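Faveck Desk Clock

The Faveck is a battery-powered desk clock designed by the studio Schmieder and produced in the town of Cikcombe. It shows the time on two stacked rings in place of hands. The outer ring carries the minutes and the inner ring the hours, and both are read against a fixed notch at the top of the case.

Design

The case is a shallow drum 18 centimeters across, made of spun aluminum and left without a front glass. Schmieder had used a similar drum for an earlier kitchen timer, the Steltside, and kept its rubber foot and rear dial. The minute ring has 60 engraved lines, with a longer line every five minutes. There is no second hand and no alarm.

Early samples had painted numerals. These were dropped in favor of engraved ones — the paint wore off where owners turned the ring by hand to set the time.

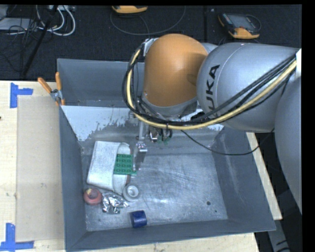 Production

The clock went on sale on November 18, 2020, in gray and dark green. The first run came to 2996 pieces, each with its number stamped on the base. A further 50 in bare metal were kept for museum shops and design schools. Later runs are unnumbered and use a quieter movement.

Variants

A wall model with a larger drum followed in September of the next year. It has the same rings but hangs from a single screw — the rear dial was moved to the lower edge.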